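What Is a Power Strip, and Why Does It Have So Many Holes?

Shares 336 Comments 35

Do you have a lamp, a computer and a music player in one room? Then you maybe know this problem. There is only one socket in the wall, and every thing wants to have it. My son fought about it with his cousin for a whole evening, because one wanted to charge the tablet and the other wanted the night light.

For this problem people use a power strip. It is a long, flat box with sockets in a row. It has one cable, and on the end of the cable there is a plug. You put this one plug into the wall, and then the electricity can come to all the sockets in the row.

Where does the electricity go?

Think of a river. A big river comes to a village, and in the village it becomes many small streams. One stream goes to the garden of the first house, one goes to the second house, and so on. All the water is from the same river. Inside the power strip there are long pieces of metal, and they do the same work as the river. They run from one end to the other, under all the sockets. When you push in a plug, the pins of the plug touch the metal, and the electricity has a way to go.

Electricity likes metal very much. It does not like plastic. For this reason the outside of a power strip is made from plastic, and also the outside of the cable. The plastic keeps the electricity inside, where it should stay.

What is the small switch?

Many power strips have a switch near one end. The switch is like a bridge which can open. If the bridge is closed, the electricity can walk over it. If the bridge is open, it must stop, and the lamp goes dark. Some switches have a little light inside, so you can see from the door if the strip is on. Other switches have no light and you must look which side is pushed down.
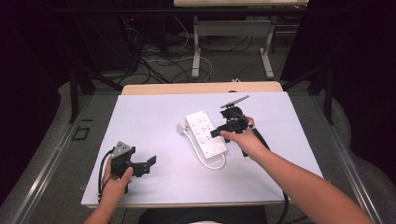
Page last changed: May, 4:10 p.m.

On a white board like this one it is easy to find all the parts. The sockets are in a row on the face of the strip, and near the bottom is a small switch area. The white cable comes out from the lower end and makes a loop in the shape of the letter U. The plug is lying on the board next to the strip. Follow the cable with your finger and see if you can come to the plug!

Why are there different plugs?

When I was a child I believed that all the plugs in the world are the same. Then my aunt Vương came to visit us and brought a hair dryer, and it did not fit anywhere in our house. She had to dry her hair in the sun, in the garden.

Different countries chose different shapes a long time ago. Some pins are round and some are flat. Some plugs have two pins and some have three. The third pin is often for safety. If something is broken inside a machine, the electricity can go away by this pin and not through a person.

How many things can I plug in?

This is a good question, and the answer is not always "as many as there are sockets". All the electricity for all the things must go through the one cable. A phone charger needs only a little. A heater needs very much. If you ask for too much electricity, the cable becomes hot, and a hot cable can start a fire. So a heater should have its own socket in the wall. You also should never plug one power strip into another one. It looks like a clever idea, but the first strip must then carry everything alone.

Rules for children (and for parents too)

Never put your fingers into a socket, and also no pencil, no fork and no hairpin.
Keep water far away. A cup of juice should not stand next to a power strip.
When you take a plug out, hold the plug and do not pull on the cable.
Do not hide the strip under a blanket or a carpet.
If you see a cable with a broken skin, do not touch it. Call an adult.

Something to try at home

Ask an adult to walk with you through your rooms and look for power strips. Do not touch them, only look. Draw each one on paper and write next to it what is plugged in. Keith Sedgwick, who is in my reading group, found a strip behind his sofa with only one plug in it, and it belonged to a radio that his family gave away last winter. The plug was for the speakers. You can send me your drawings, I like very much to see them.

2,801 people shared our last page about batteries. Thank you!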